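Brondumum review: the document reader I wish I'd had for every fraud trial I've covered

I cover courts and public money for a small news site in Edby, so most of my working life goes on reading other people's paperwork. Charge sheets, witness statements, audit reports, bank schedules, letters between a council and a contractor who have fallen out. It usually arrives as one enormous scan, often sideways, with the page numbers chopped off, and it usually arrives the evening before a hearing.

Brondumum, made by Drikodeo, is a desktop program for exactly that kind of pile. You drop in the scans, it reads the text, and then it lets you search, tag, link and build a timeline. I've been using it for three weeks on a real case and I'm a bit in love with it, so take that into account as you read on!

Setting it up

I put it on two machines, my elderly work laptop and the newer one at home. The installer is small and it didn't ask me to open an account before letting me in, which made me like it straight away. Everything stays on your own disk unless you tell it otherwise. For anybody handling material with reporting restrictions on it, or names of people who haven't been charged with anything, that matters more than any clever feature further down the list.

The first screen asks you to start a "matter" (lawyer's word, you get used to it) and then it's a plain drag and drop. I gave it the bundle from a procurement fraud hearing, 863 pages, a good chunk of them photocopies of photocopies. I started it off on Wednesday at lunchtime, went out for a sandwich, and it had finished by the time I was back at my desk. The fan on the old laptop was howling, but it had finished.

Searching

Oh, this is lovely. You type a name and it brings up every mention with a few lines either side, and it makes a decent guess at misspellings too. One company in my bundle was spelt four different ways across the invoices, and Brondumum offered to treat them as one. It asks first, though. It will never merge two names behind your back, and when you do merge them it keeps the original spelling on show, so you can quote the document correctly. I've seen a reporter print a correction over a mix-up between two people with the same surname and I never want to be that person.

You can search by amount as well. Put in a sum of money and it finds that figure whether it was typed with commas, without them, or written out in words. On my case that turned up a payment in an appendix which matched one in a witness statement. It had been sitting there in open court papers the whole time, and I'd read past it twice.

Handwriting is hit and miss. Neat margin notes came through fine, and a magistrate's scrawl came through as soup. It marks the bits it isn't sure of in yellow, so at least you know where to go and look with your own eyes.

The timeline

Most of my excitement is about this part. Highlight a date anywhere in a document, press T, and it drops on to a line along the bottom of the window with a link back to the page. Do that as you read and by the end you've got the whole affair laid out in order: when the tender opened, when the contract was signed, when the arrest was made, when the suspect was bailed. Click on any point and up comes the page it came from. My notebook used to do this job with arrows and swearing.

You can colour the points, and I've settled on one colour for what's been said under oath, one for what's only alleged and one for what I've been told by somebody outside the room. Keeping those apart is half of reporting on a corruption case fairly, and seeing it in colour has made my copy more careful. My editor noticed, which is praise indeed.

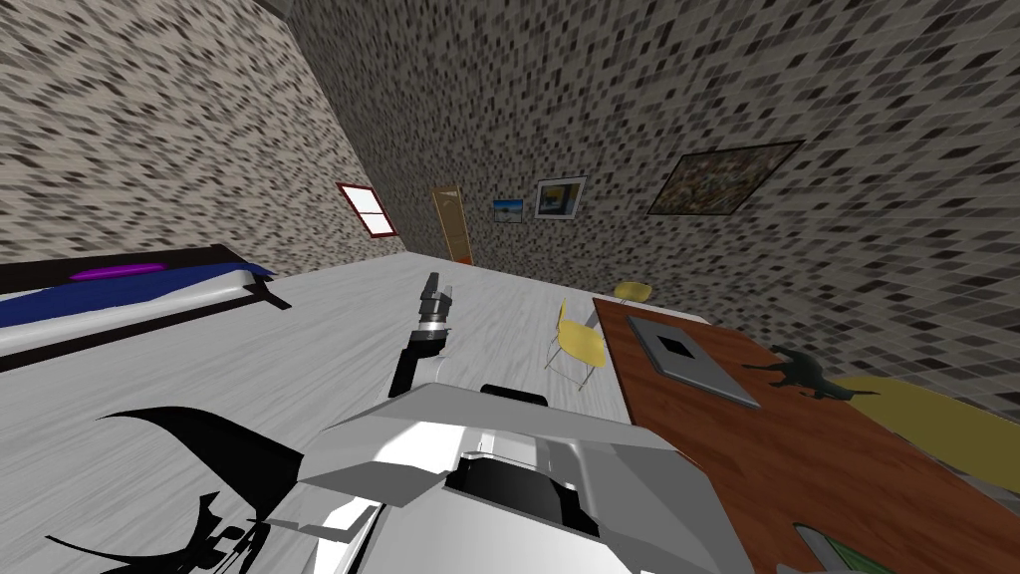
Bed, table and window in a computer-rendered room.

Compared with Nyitrai

I used Nyitrai for years and I'm still fond of it. It's sturdy, it opens almost any file you throw at it and the people on its help forum are saints. But it was built for archives, and you can feel that. Tagging takes too many clicks, there's no timeline at all, and searching a big bundle on my old laptop meant putting the kettle on. If your work is mostly storing and cataloguing, stay with Nyitrai and be happy. If you read against a deadline, have a go with Brondumum.

Moving my old notes across was easier than I'd feared. The tags came over whole. The comments came over too, but they lost their line breaks, so some of my longer ones now read like one breathless sentence.

What I'd change

There's a limit of 400 separate files in each matter. Pages don't count towards it, only files, so a fat bundle is fine, but a leak made up of single emails will hit that ceiling fast. You can join files together first to get round it. I'd still like to see it lifted.

Exporting is a bit basic. The timeline comes out as a spreadsheet or a plain list and neither is pretty. I'd love something I could hand straight to a designer.

Sharing between colleagues works, but only one of you can edit at a time, and the other gets a polite grey bar along the top saying so. In a small newsroom you can shout across the desks. In a bigger one I imagine it would grate.

And the help pages are thin. They're friendly and clearly written, there just aren't many of them, and I only found the amount search by pressing keys at random.

Small things I liked

The page view remembers where you were, in every document, even after a restart. Rotating a sideways scan takes a single key, and it stays rotated. There's a blackout tool that properly removes the text underneath, so copying and pasting from the saved file gives you nothing (I tried, several times, with great suspicion). You can make the text in the side panel huge, which is kind to tired eyes at eleven at night. And the cursor doesn't jump to the top of the list each time you add a tag. Nyitrai, please take note.

Who it's for

Court reporters, obviously. Local journalists who go through council accounts. I'd also point it out to campaigners and to councillors on audit panels, who get sent just as much paper as we do and often have less time to read it. You don't need to be good with computers. If you can attach a file to an email, you'll be up and running by teatime.

The procurement case is back in court next month, and the defence has already promised another bundle. I'm looking forward to it, which is not a thing I have ever said about a bundle before.

Version tested: the standard edition of Brondumum, on two laptops. I paid for my own copy.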